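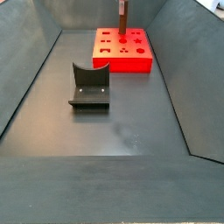 *Bloco vermelho de encaixe de formas, com um pino castanho-escuro na vertical.*

**Relatório intercalar à Altivlow: época de futebol americano, Clalville**
23/09/2019

A equipa sénior terminou a época regular com quatro vitórias e seis derrotas. Ficámos fora da fase final por uma vitória. O objetivo acordado era chegar às cinco.

A defesa melhorou em relação à época anterior. O ataque continuou irregular, sobretudo fora de casa. A derrota em Melis, com dois turnovers no último período, foi o pior jogo do ano.

## Formação

Temos 63 atletas inscritos, dos quais 46 nos escalões jovens. O estágio de julho decorreu como previsto. Dois juniores já jogaram pela equipa sénior.
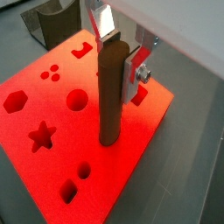 *Pino seguro na vertical sobre a placa vermelho-alaranjada com recortes.*

## Público e contas

Vendemos 1.296 bilhetes nos cinco jogos em casa. A verba de 3.000 euros para capacetes e proteções foi gasta na totalidade; as faturas seguem em anexo. As deslocações custaram mais do que o orçamentado e a diferença foi paga com a receita do bar.

## Em aberto

- Iluminação do campo de Flotgate: falta o segundo orçamento.
- Treinador da linha ofensiva: lugar por preencher.
- Marcação do relvado: a repetir antes do primeiro jogo de juniores.

Pedimos que a segunda tranche seja libertada nas mesmas condições da primeira. O próximo relatório será enviado no fim da época de juniores.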